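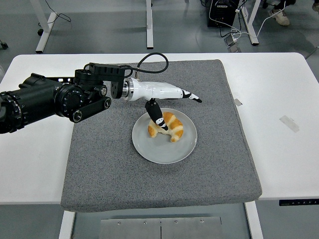 Illenau Film Diary Data

Version 3, August 22, 2026
Maintained by Uldis Urbonaitė and Tõnu Hunt

What is in it

Illenau is a collection of short film notes, written by members of a small film club after watching something at home or in the cinema. It has 2,326 notes on 1,361 films. Most notes are in English, often not the first language of the writer, and we have left the mistakes as they were. A note can be one line ("too long, good music") or up to 170 words.

We started it for our own use, to find out which films we had already seen together. Later Tõnu wanted to compare how people write about a film the first time and the second time, and so the second table was added.

Files

notes.csv – one row for each note
films.csv – one row for each film
rewatch.csv – pairs of notes by the same writer on the same film
changes.txt – what is different from earlier versions

Columns in notes.csv

note_id: a number, never used again if a note is deleted
film_id: points to films.csv
writer: a code from W01 to W17
seen_where: home, cinema, travel or unknown
finished: yes, no or asleep
mark: 1 to 10, can be empty
text: the note itself, UTF-8

The value "asleep" was at first a joke of one writer, but other writers began to use it too and we kept it. If you need only two values, please count it as "no".

Columns in films.csv

film_id, title, original_title, year, minutes, country. The year is the year of first showing, also when the film came to us much later. For films made in more than one country we give only the first one in the credits. Length is taken from the disc or the file we watched, so it can differ by a few minutes from what you find elsewhere.

How the notes were collected

Until version 2 the notes were kept in a paper book and typed by Uldis. Now the writers use a simple form called Zito, which saves directly to the table. The typed notes have more spelling errors, and some of these are from the typing. We can't tell which.

All 17 writers agreed that their notes can be shared under a code. Names of friends and family were replaced with [name]. Names of actors and directors stay.

Known problems

The marks are not comparable between writers. W04 gives nothing under 6, and W11 has used 10 only once.

Two films called Tusell are in the table. They are different films, so please use film_id and not the title.

Horror is almost missing, as few of us watch it. The collection should not be used to say what people in general like.

In rewatch.csv, the time between the two notes is empty for everything that came from the paper book.

Changes in version 3

Notes from July added. Country corrected for the film Bite. Empty marks are now really empty; before, they were written as 0.

Use

Free for study and teaching. Please name the collection and the version. If you find a wrong film_id, send us the note_id and we will correct it in the next version.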